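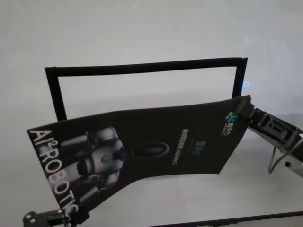
It is slow, but I would let it hang my banners, Jacinto Cárdenas wrote to me the evening after the open day. I was there the same afternoon and my opinion is a little colder, so I put both in this review.

The open day was at Jollbridge, in the hall behind the train station, and I went on August 13, 2023. Entrance was free with registration. The product on show is called Hanach. It is a software kit for a robot with two arms, and it is made for soft and flat things: banners, covers, sheets, bags. A pair of grippers takes the material at opposite corners and must keep control of it while it bends. For a person this is a small job. For a machine it is difficult, and I respect that they chose it for a public demonstration and not the usual cubes.

I watched seven rounds from the second row. The operator started each round from a laptop and then stepped back. What I liked most was the grip. The printed sheet was held by a corner on each side and it was twisted quite a lot, but you could still read the big white letters "ROBOTIC" along one edge.

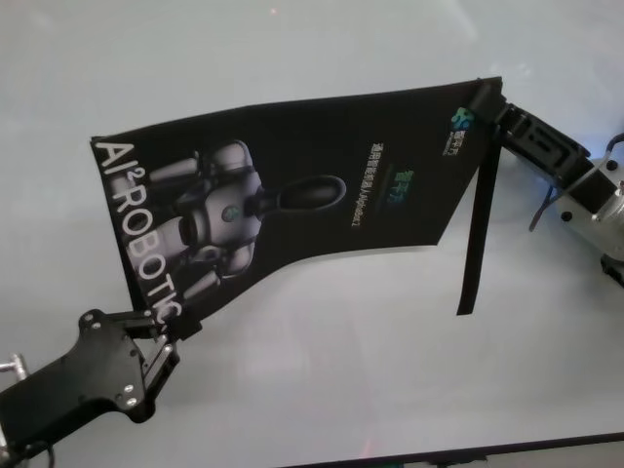

Does it need a special gripper? The kit works with any simple two-finger type, according to the operator, but you must do the calibration again after every change, and this takes up to 29 minutes.

I found the calibration the weak part. The menu has too many pages and the words are not the same everywhere. On one page it says "hold," on the next page it says "keep," and both are the same function. The paper manual has 238 pages and no index. I asked if there will be a shorter one and they promised it for September.

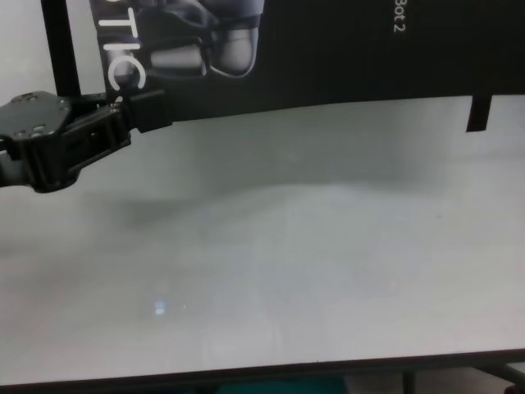
Gripper and banner at the Hanach table.

The talk after the demonstration was given by a speaker from Votel, the company that sells the kit in our region. He spoke fast, and the microphone was bad, so I lost a part of it. I understood that the license is paid by the year and that support by telephone is included. Satti, the older kit from the same people, will still get updates, but new functions come only to Hanach. If you own Satti already, I would wait.

My other complaint is about the speed. Between one grip and the next there is a long pause, 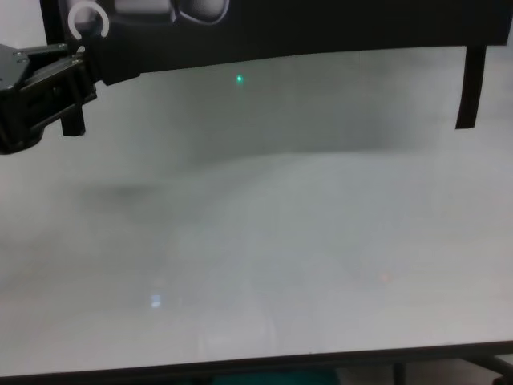
and during this pause the screen of the laptop does not say what the program is calculating. Some visitors near me thought it had stopped and they walked to the next table. A simple progress line would help very much.

I would recommend Hanach to a school or a small workshop that has patience and one person who likes manuals. For a production line I would not buy it yet. The coffee at Jollbridge was good and the staff answered every question, also the ones I asked two times.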